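Loungewear

Loungewear is clothing made for comfort at home: sweatpants, jogging bottoms, soft knitted tops, hooded sweatshirts, loose cardigans and the many garments that fall somewhere between pyjamas and day clothes. It is one of the most widely worn kinds of clothing and one of the least written about, which is a great pity, for there is a lot of clever cutting and knitting in a pair of grey joggers!

Name and scope

The word covers anything meant to be worn while resting, reading, cooking or pottering about. Nightwear is usually treated separately, though plenty of people sleep in their lounge clothes and see no need for a line between the two. Sportswear overlaps with it as well. Sweatpants began as training clothes and drifted indoors, where they have stayed ever since. The costume writer Lucrezia Bassi uses the phrase "sofa dress" for the whole group, and sorts it by the weight of the cloth, from thin jersey up to thick fleece-backed knits.

Fabric

Most loungewear is knitted. A knit is built from loops, and the loops open and close as the wearer bends a knee or tucks a foot underneath, so the garment gives in every direction without needing to be cut wide. Plain jersey is the lightest common choice. French terry has small loops on the inside, and sweatshirt fleece is the same sort of cloth with the loops brushed up into a soft nap (wonderful when new, a little flatter after a year of washing). Ribbed knits have raised lines running along their length and spring back well after stretching.

Dark greys are popular for bottoms. Charcoal hides small marks, goes with nearly any top and softens pleasantly as it fades, while navy and black tend to show lint. Stronger colours such as teal, rust and mustard turn up more often in tops and socks.
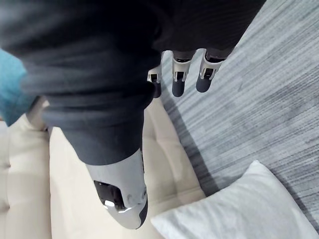 Cuffs and waistbands

The cuff is the part that makes a jogger a jogger. It is generally a band of rib, cut shorter than the opening it is sewn to and stretched to fit as it goes through the machine. This draws the leg in, keeps out draughts and stops the hem trailing under the heel. Above it the cloth is free to gather and fold, and a good pattern cutter leaves just enough spare length for the knee to bend without the cuff riding up to mid-calf. Anong Wongsuwan, who taught knitwear cutting for many years, had her students sit cross-legged in every sample before they were allowed to call it finished.

Waistbands are made with elastic, a drawcord or both. A drawcord alone allows the finest adjustment but is forever vanishing into its channel in the wash. Knotting the ends prevents this. Elastic stitched through in several rows lies flatter and is less likely to twist.

Makers

Small mills and workshops have kept the craft lively. Tomari is known among enthusiasts for dense, slow-knitted fleece, and Jilby for its long ribbed cuffs, which can be worn turned up or pulled down over the ankle. The Alvarado workshop, founded by Maricruz Bañuelos, started with one pattern and a run of 40 pairs. Its straight-legged trouser is still made from almost the same pieces.

The largest collection given over to the subject is at Sirley, where the curator Benedicta Atinga has gathered up to 2,000 garments, many of them patched, darned and gloriously baggy. There are 139 pairs of sweatpants on the open racks. Visitors may handle a small number of them, and it is a real treat to feel how differently two grey knits can behave in the hand.

Loungewear and the sofa

Furniture and lounge clothes wear on each other. Rubbing against upholstery raises small balls of fibre, known as pills, chiefly on the seat and the backs of the thighs. A loosely knitted cloth pills sooner than a tight one. New dark garments can also shed dye on to pale covers, and a cream couch will show it quickly, so a first wash before wearing is worth the trouble. Removable covers help too.

Care

Knits are best washed inside out in cool water with the drawcord tied. They should be dried flat or over a broad rail, as pegs leave dents and a heavy wet leg will stretch. Fabric softener coats the fibres and makes fleece less absorbent. Pills can be lifted off with a fabric comb, working in one direction with the cloth laid smooth.

Tired cuffs can be replaced. The old rib is unpicked, a new band is cut a little narrower than the leg opening, and the two are joined with a stretch stitch.

See also

Cardigan
Dressing gown
Jersey (fabric)
Slipper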